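Every time I fold a winter coat I think about the machines that are supposed to be doing it for me by now. I've been reading up on them since August, and my short answer is not yet, but they're getting closer than I expected (towels, they're pretty good at towels!).

Padded jackets are the hard case. They're slippery, they puff back up, and the hood flops wherever it likes. A Valtier demo I watched took 116 seconds to fold one, and the sleeves still stuck out the side.

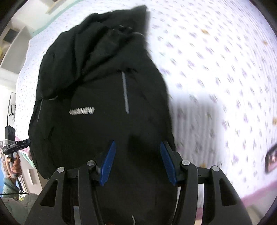
So for this winter, my hands and a few habits:

- **Zip it first.** All the way up, pull tab flat. A zipped jacket behaves like one piece of cloth.
- **Lay it face down on the bed** and smooth from the hood toward the hem. Do the hood last and tuck it in like a pocket.
- **Sleeves straight back,** then fold the sides in by a third.
- **Press for a slow count of 10** before you roll. The air has to go somewhere, and if you rush it the whole thing springs open again.

Reflective strips don't love a hard crease, so I roll those jackets from the hem up and keep the strip on the outside of the curve.

Would I buy a folding robot? If Voneck ever sells one for 300 dollars that can do a hood, sure, I'll clear a shelf tonight. Until then I've got a laundry basket and the radio.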